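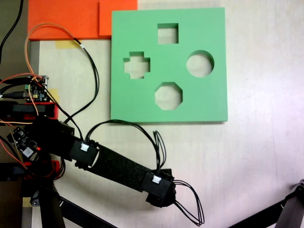 Cusia, wrist and forearm. Carrying on from the last page, where I wrote that the drift was "probably thermal." I don't believe that any more and I'm not sure I believed it then. It was the end of the day and I wanted something to put down.

What we know: after a while the gripper comes down short of where it came down at the start of the run. It's always short, never long. Palico support says recalibrate. We recalibrated twice before the break and got the same drift both times, so all recalibrating did was move the starting point.

What we don't know: pretty much the rest. Shabnam thinks it's the wrist servo. I think it's the cable that feeds it. Neither of us has measured anything that would settle it, and the Vrabec log doesn't help, because it records what the servo was told and what the servo reported back, and both of those agree beautifully while the fingertip is in the wrong place.

To do before touching any hardware:
- one run, cables as they are, no changes
- one run with the slack between the two servos tied down
- write down the wrist reading at the park position before and after each
- leave the board where it is, leave the orange sheets where they are, don't retape anything
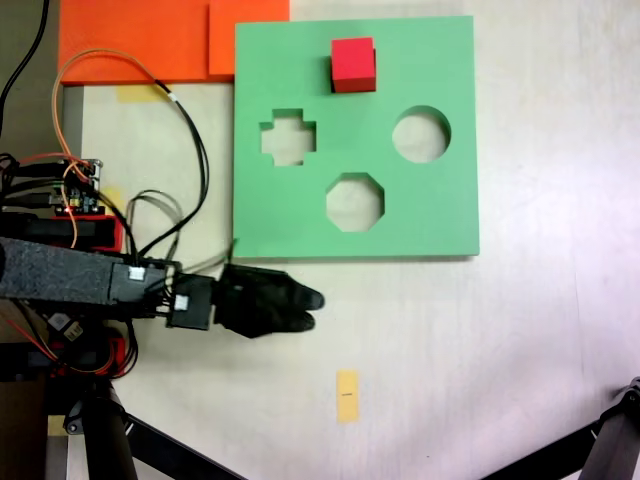

Bridumlow, 3 January 2018

Powered up. Both boards came on, no faults in Vrabec. Firmware is whatever Palico put on it last, I didn't update and please don't update until this page is finished.

Park reading on the wrist at start: 648. Wrote it on the bench pad too in case I don't believe it later.

Run 1, cables untouched. 200 cycles, gripper empty, hover only, closing and opening over the octagon. I used the octagon because its edges are straight and I can see a small offset against them. The circle is useless for this. Park reading at the end: 648. Fingertip was short again by eye. So the servo thinks nothing happened, same as before the break.

That ought to rule out the servo's own count slipping, if you trust the count. Shabnam doesn't, and she has a point that a worn gear after the sensor would look exactly like this. I still say a worn gear would give play in both directions, and we only ever see it in one.

Checked play by hand with power off. A little at the wrist, a little more at the shoulder. Didn't feel like a smoking gun at either. The base felt solid when I leaned on it, for what my leaning is worth.

Run 2, slack tied back along the forearm with two soft ties, not tight. Same program. Drift smaller. Shabnam says gone, I say smaller. We looked from opposite sides of the table and neither of us had a ruler out, so that argument is worth very little. Run 2 was also later in the day with a warm arm, which means I've changed two things at once after telling everyone else not to.

Took the ties off again afterward so the next run starts from the same place as Run 1. 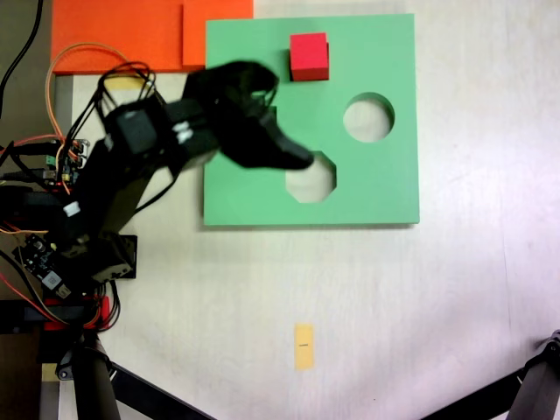

Gripper over the edge of the octagon, red cube up near the top of the board.

Other things noticed:

The white connector on the far servo seats without a click. Pushed it home, pulled it gently, it stayed. Not convinced. If we have a spare lead I'd like to swap it, on its own, on a different day from everything else.

The Vrabec counter says 1,724 cycles since the last reset. That can't be everything this arm has done, and I can't find who reset it or when. Ignore it for wear estimates.

The Palico sheet says to regrease at an interval given in hours. We log cycles. There's no conversion on the sheet and I'm not going to make one up. Asked them — no answer yet.

Fastener check on the base plate: all tight except one, which took nearly 22 degrees to come up snug. Marked it with paint pen. If the line has moved by the next check I'll start caring about it.

Next: cold start, ties on first, then ties off. A steel rule on the table this time, and both of us reading it from the same side. If ties-on is clean from cold then it's the cable and I'll route it properly. If it drifts just the same, Shabnam gets to open the wrist and I'll hold the screws.

Not ordering a servo until then.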